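August 29, 2023
Packing bench, snack boxes for the Solport order

Started the second round of trial packs this morning. Same box as last time, the green one with the white inside. Put the striped tablecloth down on the table first so the wrappers don't pick up grit from the top. It worked fine last round and it's easy to shake out.

Where we left off: the first round had every box filled to a different height, and two of them wouldn't close without pushing on the lid. Solport want the lids to sit down flat, no bulge, because the boxes get stacked on a shelf before they're handed out. So today was mostly about order of packing and what to do with the puffy bags.

Stock check before starting. The Rawat carton had come in short again, 93 packets against the number on the slip. I wrote it on the slip and put the slip in the tray. Enough for the trials, not enough for the full run of 50 boxes. The rest has to be here before the September run or we change the mix. Rirner delivery was complete. I didn't open all of it, only the top carton.

Method for today:

Flat, stiff packets go in first, lying down. Then the small wrapped pieces, pushed into the corners. Bags with a lot of air go in after that, and whatever is light and bright goes on top so the box looks full when it's opened. Leftovers stay on the cloth to the left of the box until the lid has been tried. Don't put them back in the cartons between tries, it gets confusing which ones have been handled and which haven't.

Box A. Packed in the order above. Lid closed on the first try but there was a hollow at the front, and when I tipped the box to one side and back everything had moved to the far wall. Looked half empty when opened. Not good. Took it all out and started over.

Box B. Same items but with the big bags standing up along the back wall, top edges up, and the others leaning on them. Much better to look at. The lid touched the tallest bag. Laid that bag down on a slant toward the corner and the lid went down. Tip test: the small pieces slid under the bags but the top layer held.

Box C. Tried to use up the gaps. Filled the bottom more tightly, then set one big bag at the back left and kept the middle for the soft bags. This is the layout I like best so far.

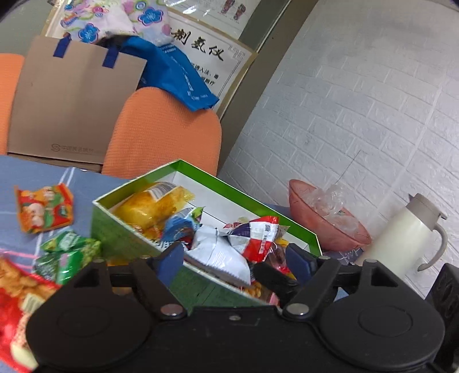
Box C, before the lid. Yellow bag at back left, small blue one beside it, silver and white in the middle. Packets at left are the ones not yet placed.

Some notes on box C while I remember.

The yellow bag makes a good back corner. It also has a white barcode label near the top edge, and if the bag goes in that way around the label is the first thing you see. Turn it, or put it lower. Same with the red and white packet, which has its barcode square showing. I don't think Solport would send a box back over it, but they did say they wanted it to look like a present.

The silver and white bag crumples easily. Once it has been pressed into place it keeps the creases. So place it once and leave it. If it has to be moved, lift it by the sealed end and don't squeeze the middle. I tried smoothing one out on the tablecloth with the side of my hand and it looked worse than before.

The orange and brown packaging at the bottom fills the base well and can mostly stay covered. Fine to use whatever is in stock for that layer as long as the height is the same.

The orange packet with the cartoon figure is a problem. It's a cheerful packet and ought to be on top, but lying flat it covers everything in the middle, and on end it leans. Ended up sliding it down the front wall with the picture facing in. Only the top shows. I'd like somebody else to try this one, there may be a better spot.

The green packets are easy. They go anywhere. Two to a box, side by side or one on top of the other. Against the green outside of the box they don't stand out much, so better to have them against the white inside wall.

The red bag with the clear window is the one with the crackers. Goes in last or not at all. I pressed down on the lid with one of these in the top layer and could hear it. Opened the bag and there were broken pieces at the bottom, though I can't say they weren't broken already. Opened another straight out of the carton to compare and that one had a few broken ones too, fewer. So either leave room above it or swap it for something that doesn't mind being pressed. My vote is to leave room.

Times. Box A I didn't time. Box B was slow with all the shifting around. Box C took about 3 minutes once I had the items laid out in a row, and most of that was the cartoon packet. With the row laid out the right way in advance it should go quicker. Lay it out left of the box, first item nearest the box.

Left-handed packers will want it on the other side. Make the table setup so it can be flipped.

Lid test on C: closed flat, no bulge at the corners. Left it closed over lunch with two other boxes stacked on top. Opened it afterward and the top layer had dropped a little but nothing had slid. Carried it to the door and back – fine.

Tissue paper. Sarnance sent a sample pack, white, cut to size. Tried one sheet under the items in box B. It hides the bottom of the box nicely but takes up height, and it tears when the bags go in. Tried it on top as well, folded once, and that's better. It also covers the barcodes. Need a price before going any further with that.

To do:

Ask Rawat about the short carton
Price for tissue from Sarnance
Repack C from scratch using only these notes, see if it comes out the same
Try the cartoon packet in the back right
Decide on crackers, in or out
Wash the tablecloth, there is something sticky near one corner

Box C is on the shelf by the door with a slip of paper under it. Please don't eat out of it. The opened cracker bags are next to the kettle and those are free to take.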